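Clearing the Packing Room at Vedmont

The packing room at Vedmont gets sorted every February, when orders are slow enough that the tables can be given up for a few days. This year it took longer than planned. The clear plastic had gotten out of hand, and most of this item deals with that.

When Zokeo moved its sample stock over from Vilville, it came in whatever was handy at the time. A lot of it was in clear cases and shallow trays, and a good part of those stayed on the shelves after the samples went out. Add the sleeves and lids we buy ourselves and you end up with three bays of see-through plastic that all looks alike from the aisle. People were opening new cartons when the size they wanted was already sitting on the shelf behind them.

Habibur Khondokar took everything down and did a full count before anything was thrown out. He got 1,211 pieces in total. Of those, 841 were good enough to keep. The rest were cracked at the corners, yellowed, or missing a lid, and they have gone. Please do not start a new box of "might be useful" pieces under the bench. That is where about half of the bad ones came from.

The ones we kept are now sorted by footprint, with the small sizes at waist height and the large ones on the bottom shelf. Lids are stored with their bases. If you take a base, take the lid too, even if the job doesn't call for one, and put the lid in the gray tub by the door when you are done. Satish Varghese empties that tub at the end of the shift and matches up what he can.

Labels are on the shelf edge and not on the pieces themselves. We tried labeling the pieces last year and the glue left a square on every one of them that wouldn't come off with soapy water. Alcohol took it off but clouded the plastic. If you find a piece with an old label on it, leave it alone and set it aside for Satish.

Next is checking. Scratches and hairline cracks in clear plastic are very hard to see against brown cardboard or the steel bench, and we have been sending some out that we shouldn't have. From now on, checking is done on a plain white surface with nothing else under the piece. Lay it flat, look across it from a low angle, then turn it over and do the same on the other side. A crack will usually show up as a bright line when the light hits it. A scratch is duller and you can often feel it with a fingernail.

Keep the middle of the white surface open and put waiting pieces toward a corner. If they are stacked in the center you end up working around them, and they slide against each other and pick up the same scratches we are trying to catch.
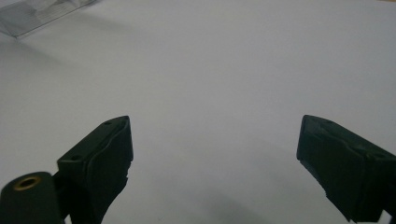 Wipe the surface down before you start and again after lunch. Use the dry cloths, not the paper towels. The paper towels leave lint, and the lint sticks to the plastic as soon as you pick it up. There is a pack of cloths on the hook to the left of the sink, and used ones go in the laundry bag, not back on the hook.

On reordering, we have enough of the small and medium sizes to last through spring. The large size is short. An order for 1,000 has been placed with Debnath, and Habibur will let everyone know when it arrives. We looked at 2,000 to get the better price but there is no place to put them until the back bay is cleared, and that bay still has the old shipping tubes in it.

The tubes are the next job. If any of them belong to you or to a customer order, write the order number on a piece of tape, stick it on the tube, and tell Satish before the end of the month. Anything without tape on it will be cut down and recycled.

The count sheet is on the clipboard inside the packing room door. When you take more than ten of any one size, write it down.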